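3. Survey of leftover product in household bottles

3.1 Sample and recruitment

The survey covered 200 households in the Badside district. Addresses were drawn from the district housing list, and each household received a letter one week before the first call. Homes with no adult present on the first call were tried again in the evening. Apartments used only for short stays were dropped from the list and replaced with the next address in the same building.

One adult in each household answered the questions. This was the person who most often bought food and cleaning products, as named by the household itself. Where two adults shared the buying equally, the one whose birthday came next was chosen. All visits took place in November, before the holiday shopping period, when purchase volumes in the district are known to shift.

3.2 Interview form

The form had 20 items and was based on the Pascu kitchen inventory, shortened and put into plain wording by P. Radu. It asked what liquids were kept in the home, in what size of container, where they were stored, and what was done with a bottle when it no longer poured freely. Respondents were then asked to estimate how much product was still inside the last bottle they had thrown away.
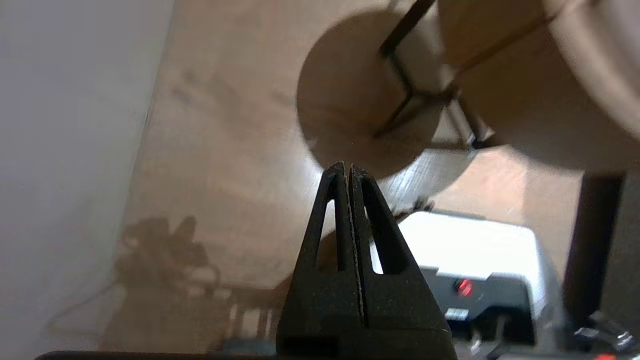 Estimates were given as a share of the full bottle and not as a volume. In the pilot, respondents asked for milliliters tended to repeat the number printed on the label, and the answers could not be used. A printed card with a row of outlined bottles filled to different levels was tried as a substitute and was kept for the main survey. Respondents pointed to an outline, and the interviewer wrote down the matching code.

3.3 Weighing

Each household was given a collection bag and asked to place in it any plastic bottle it considered finished. Bags were picked up at the end of the collection period. Bottles were weighed with cap on, emptied, rinsed, dried and weighed again. The difference was taken as leftover product. Thick products such as dish soap were rinsed twice, because a single rinse left a film on the inner wall that affected the second reading.

Container shape was recorded under 3 headings: smooth wall, ridged wall, and wall with a molded handle. Ridged walls are of interest because the grooves add inner surface on which a slow liquid can stay. Wall color and transparency were noted as well, as both affect how easily the user can judge the level from outside.

Figure 1. Translucent golden-yellow plastic bottle with horizontal ridges and rings, holding a pale amber-yellow liquid.
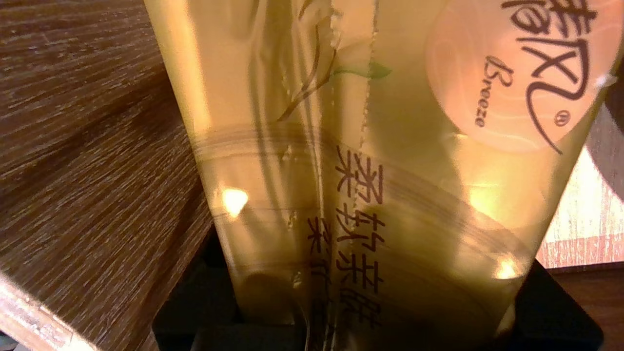
Does a bottle that can be seen through lead to less waste? The survey can answer this only in part, as transparent packaging in Badside is mostly used for thin liquids, which drain well in any container, and wall type and liquid type could not be fully separated.

3.4 Data entry and checks

Forms and weights were entered in Larkex by two people working apart from each other. Where the entries differed, the paper form was checked, and if the paper form was unclear the item was marked as missing. G. Ene carried out the checks and kept the log of changes. No missing value was filled in by estimate.

The scale was tested against a reference weight at the start and end of each weighing session. Bottles heavier than 2,000 grams before emptying were set aside – these were nearly full and had been discarded for other reasons, mostly an expired date or a disliked scent. They are reported separately in the Guteo supplement and do not enter the averages given in Section 4.

Storage place was coded from the interview alone. The codes were kitchen cabinet, pantry, bathroom, balcony and floor. The last was used for large containers kept standing on the floor of any room, whatever the floor was made of.
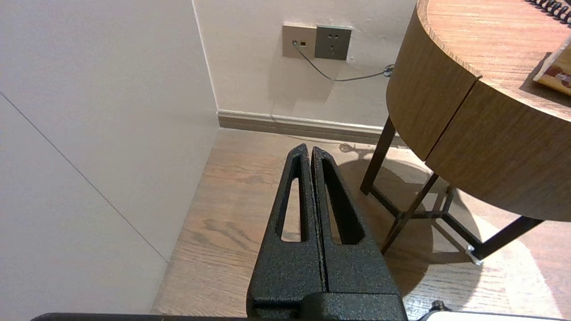

3.5 Limits of the method

Households knew that their bottles would be weighed. It is likely that some emptied them with more care than usual, so the measured leftovers should be read as a lower bound. Collection bags also captured only what was put in them, and bottles thrown away at work or while traveling were missed. Pump bottles raise a further problem. The dip tube holds product that rinsing does not fully remove, and the tube was therefore pulled out and wiped by hand before the second weighing.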